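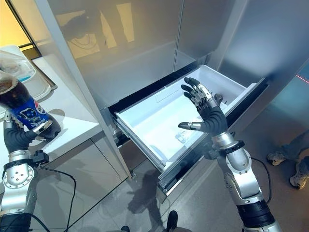
Can I bring my own drinks into the Hilldale athletics meet?

Posted by Plerkoveck, 28 July 2025

We have tickets for the track and field meet at Hilldale and will be there most of the day. The ticket email says "no outside beverages" but the venue page says sealed plastic bottles are fine. Which one is right? We also have a bag of sandwiches and one folding seat.

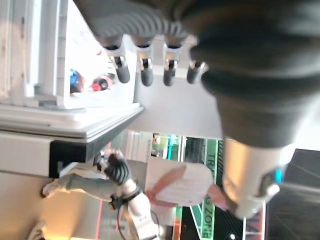 White bin on a white tabletop

Uridia
The venue page is for concerts and is out of date. For track meets the organizer's rules apply, and those are the ones in your email. I went in July last year and they stopped people at gate 3 with soda. Water was allowed if the seal wasn't broken — one bottle each. Sandwiches were no problem. Leave the folding seat in the car unless you have grass tickets.
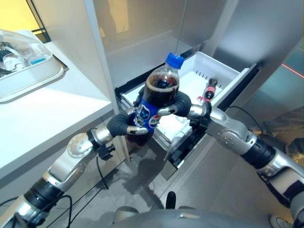 Pepsi bottle with a blue cap

trackside7
depends who is on the gate. i got in with a coke, my brother didn't

Nguyen-Tran
I'd go with the email too. Two things to add. If you leave between sessions you need a stamp to get back in, and the line gets long before the finals.
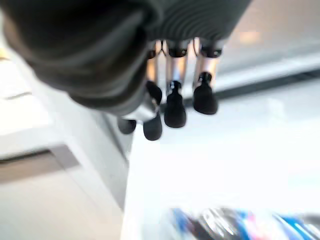

Second, the grass area holds 1000 and it fills up early, so a seat there isn't certain even with a ticket. There is a tap behind the warm-up track if you bring an empty bottle. Parking is free after 7 but the near lot closes when it's full — use the school lot and walk over.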